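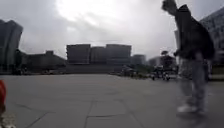 Call for participants: outdoor camera and controller comparison

The Mobile Systems Laboratory at Stadell invites members of the public to take part in a study of how a small ground robot moves among people in open spaces. The study compares 3 camera units and 2 motion controllers under the same conditions. It forms part of the Fotside project and is led by Dr Ankica Kovačević.

What taking part involves

Participants will be asked to walk set routes across a paved outdoor area while the robot travels nearby. Some routes pass in front of the robot and others cross behind it. Each visit lasts one morning or one afternoon, including a short briefing and a questionnaire. Morning visits begin at 9.30 am and afternoon visits at 1.30 pm. A member of staff holds the stop control at all times.

Visits will be held throughout March and will go ahead in dull weather. They will be put off in heavy rain or high wind, in which case participants will be offered another time.

Who may apply

Applicants must be aged 18 or over and able to walk at a normal pace for up to twenty minutes at a stretch. Wheelchair users and people who walk with a stick or frame are warmly encouraged to apply; separate routes have been prepared. No knowledge of robots is required. Employees of Rawashdeh, which supplies one of the controllers, are not eligible.

The study has 245 places. Participants should wear flat shoes and their usual outdoor clothing. High-visibility garments should not be worn on the routes.

Payment and personal data

Travel costs within the city will be repaid and a gift voucher will be given at the end of the visit. Recordings will be stored securely and faces will be blurred before any material is shared with partners. Participants may withdraw at any point without giving a reason.

How to apply

Application forms are available from the study office at Stadell. Questions about access should be addressed to Abena Kwofie, and all other enquiries to Gerardo Pangilinan, Study Coordinator.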